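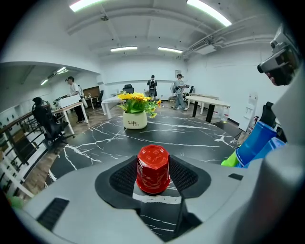

内部站 > 采集项目 > Serer > 会议纪要

打印本页 | 用邮件发送

11月 记录:Serer 现场组

Serer 项目 夹爪故障及夹手事件 碰头会纪要

时间:下午4点开始,拖到快6点
地点:二楼小会议室,后半段挪到采集区站着开
参加:现场组、数据组、硬件组、安全员。Restrepo 那边电话接入,中途掉线一次,重新拨的
缺席:排班(在带新人),会后看纪要

先说明,这次纪要是边开边打的,顺序有点乱,哪条记错了直接在页面上改,改完在群里说一声。

一、上次遗留

1. 台面反光的问题。数据组说黑色台面拍出来可以用,反光偏重的那批已经挑出来单独放。不换桌子。关闭。
2. 杯子不够。已补。旧杯子里有裂口的扔掉,不要留在箱子里"备用",上次就是有人又拿出来用了。
3. 采集服尺码。没进展。下次再说。
4. 任务单的中文写法。"扣放"和"倒放"两个说法混着用,统一写"倒放"。数据组会把旧的标签批量替换,替换前备份一份。

二、事情经过

现场组讲,硬件组补充。

上午做倒放杯子那组任务,用的是6号夹爪(Lonaser 手持款)。操作的人先反映"手感发涩",扳机按到底松开以后夹爪回得慢,要停一下才弹开。当时没报,接着做。这里安全员问为什么没报,现场组说那会儿在赶任务,而且这一款新换完指垫之后头几十下都会涩一点,大家习惯了。

后来夹爪闭合以后不动了,杯子夹在中间拿不下来。操作的人左手去掰右侧指垫,夹爪突然弹开又合上,食指夹在指垫和外壳之间。破皮,有淤青,没有出血很多。冲水,贴创可贴,人当天没有再上台。安全员下午又看了一次,手指能弯,建议去拍个片子,已经去了,结果没事。

现场处理上的问题:
夹伤之后夹爪被放回架子上了,没有挂停用牌。旁边的人不知道,中午过后又被人拿起来录了一小段才被喊停。这一条大家都认为比夹手本身还严重,后面单独讨论。

硬件组补充:拆开看过,外壳里回位弹簧一端从挂钩上滑出来一半,卡在导轨边上。另外读开合宽度的编码器联轴的小螺丝松了,轴转了编码器没跟着转。两个毛病是不是同一个原因,目前不确定。硬件组倾向于是上次换指垫的时候拆过外壳,装回去没装到位。Restrepo 不同意,说他们出货的时候螺丝都点过胶,想看照片。照片会后发。

三、数据受影响的范围

数据组过了一遍日志。

6号夹爪自上次换指垫之后一共录了708段。开合宽度的曲线从某一段开始出现"台阶",夹爪画面里明明是合上的,数值还停在半开。再往前翻,台阶之前其实已经有缓慢漂移,只是幅度小,自动检查的门限没拦住。

讨论了一会儿这708段怎么办:

数据组意见:全部先冻结,不进训练。画面和位姿本身没坏,坏的只是宽度这一路。理论上可以从画面里把指垫间距重新估出来,但是指垫是黑的,网纹又细,夹着杯子的时候边缘不好找,红杯子还好,深色物体难。
现场组意见:能不能只扔后面有台阶的,前面漂移小的留着。人家辛辛苦苦录的。
数据组:漂移从哪一段开始说不清,留着就等于留个坑。
硬件组:可以把6号的编码器装回去,用标准块标几个点,看漂移是不是线性的,是线性的话能反推。要时间。
Lonaser 的标定工具旧版本不支持离线补标,要升级。升级以后其它夹爪的标定文件要不要重做,没人说得准,要问。

定了:708段全部冻结,文件名不动,在清单里打标记。硬件组先做线性度,做完再谈补不补。期间任何人不要自行把这批数据拷到训练盘。以经拷了的,今天下班前在群里报,不追究。

另外一件顺带查出来的:11号到12号架位的夹爪里,有2把的编号贴纸贴反了,日志里的编号和实物对不上。这两把先不用,贴纸重贴,日志由数据组改。改之前的原始日志留底。

四、为什么自动检查没报

数据组讲的,记个大概:

检查脚本看的是"有没有开合",没看"开合到不到位"。漂移的时候曲线照样上下走,脚本就认为正常。台阶那段按理能报,但是报警发到了旧的群,旧群已经没人看了。

改法:
加一条,每次开工第一段先空夹一次,合到底、张到最大,脚本比对两个端点,超出门限就不让录。
报警改到现场组的群,同时在采集界面上弹红条,要人手点掉。
旧群解散。

现场组担心每次都空夹会拖时间。数据组说几秒钟的事。先试一周,有意见再提。

有人提出端点比对的门限定多少。定严了误报多,大家又会习惯性点掉。没定下来,数据组拿正常的夹爪跑一跑看分布再说。

五、安全

安全员讲,语气比较重,照实记。

1. 夹爪卡住的时候,不许用手去掰指垫。先松扳机,断电,等指示灯灭,把夹爪平放到桌面上,再用木棒或者塑料撬片处理。撬片每张采集桌放一片,用完放回原位。
2. 断电的意思是拔电池,不是在软件里点停止。点停止之后电机还带力,这次就有人混了。
3. 出过问题的夹爪当场挂红牌,放进停用箱,箱子上锁,钥匙在安全员那里。不要放回架子。哪怕只是"感觉有点涩",也挂。
4. 挂了牌要写原因,写"坏了"不算。
5. 两只手都拿夹爪的任务,另一只夹爪不要直接搁在桌沿,会掉。上次掉过一只,外壳裂了,还没换回来。
6. 台上用不到的杯子、摆件往外挪,夹爪活动的地方留出来。摆件是任务要求的除外,按任务单摆。
7. 走道上的水瓶和椅子收一收。有人背着背包退着走,被绊过。水瓶靠墙放,不要放在走动的路线上。

现场组问,背包的线如果在录的时候缠住怎么办。安全员:停,放下,叫旁边的人帮忙,不要自己单手绕。

关于没有及时上报。安全员说不罚报的人,只罚看见了不报的。现场组问能不能写进制度,答应写,措辞由安全员出,现场组看过再发。

是否要戴手套,讨论过。薄手套影响扳机手感,还会在画面里出现,前后数据不一致。暂不戴。安全员保留意见,要求记一笔。已记。

六、Restrepo 的答复

电话里讲的,听得不太清楚,有两处是在次拨通以后补问的。

回位弹簧挂钩的设计他们知道有人反映过,新批次的钩口会改深。旧批次可以寄改件,要我们自己换。硬件组问有没有装配力矩的说明,对方说有,是英文的,会后发。
编码器螺丝:坚持出货点过胶。我们这边拆过外壳,所以保修要看情况。硬件组表示拆外壳是按他们自己给的换指垫步骤来的,步骤里第一步就是拆壳。对方说回去核对。
借用机:可以借,但要 Simurus 出一份借用单,盖章。行政去办。
寿命:问指垫和弹簧多久该换,没有给准数,说"看使用强度"。硬件组不满意,要求书面答复。

七、复机条件

6号什么时候能回来用。

硬件组提的方案:弹簧和螺丝处理好以后,空载连续开合200次,每次记录端点,中间不许停。端点不漂,再夹着杯子重复一轮。两轮都过才摘红牌。
现场组:能不能少做点,就等着用。
安全员:不能。
数据组:端点数据给我们一份,正好定门限。

同意。其它夹爪也要过一遍空载这轮,分批做,不影响排班的先做。做的时候旁边要有人看着,不要插上就去吃饭。

夹着杯子那一轮用什么杯子,争了几句。最后用红的那种八角底的,倒放着夹,跟出事那组任务一样。绿的和蓝的不做。

八、排班影响

6号停用,两把贴纸的也停,现在手上能用的紧。倒放杯子那组任务往后挪,先做不需要记开合宽度那么准的任务,比如推、拨、扶正。夹小件的任务也先停。

新人这周只看不上手,等撬片和红牌到位再说。带教的人要把第五条从头讲一遍,讲完让新人自己断一次电给你看。

受伤的同事休两天,回来先做标注,手好了自己说。工时照算。

九、待办

硬件组:拆机照片发 Restrepo;紧好6号,做线性度;其它夹爪的螺丝抽查
硬件组:换指垫步骤重写,加"装回后检查弹簧挂钩"一步,配图
数据组:冻结清单;改检查脚本;报警换群;改那两把的日志
数据组:问清楚 Lonaser 标定工具升级会不会动旧的标定文件,没问清楚之前不要升
现场组:撬片、红牌、停用箱,箱子要能锁的
现场组:走道清理,椅子不用的推回去
安全员:上报规定初稿;夹手事件的登记表补齐,目前缺目击人一栏
行政:Simurus 借用单盖章
Restrepo:装配力矩说明、弹簧寿命书面答复、改件寄出时间

十、其它

采集区顶上有一根灯管说是会闪,晚上录的时候曝光跳。报修。是哪根没说清楚,让晚班的人指一下。
饮水机旁边那把椅子轮子坏了,别坐。
Simurus 总部想来看现场,时间没定。来之前先把停用箱弄好。

下次碰头:线性度出结果以后,群里约。

补记(会后):红牌先用红纸打印的顶着,塑料的还没到。停用箱暂时用工具柜最下层,钥匙以经交安全员。Restrepo 的说明书收到了,缺第二页,已回邮件要。

打印本页 | 用邮件发送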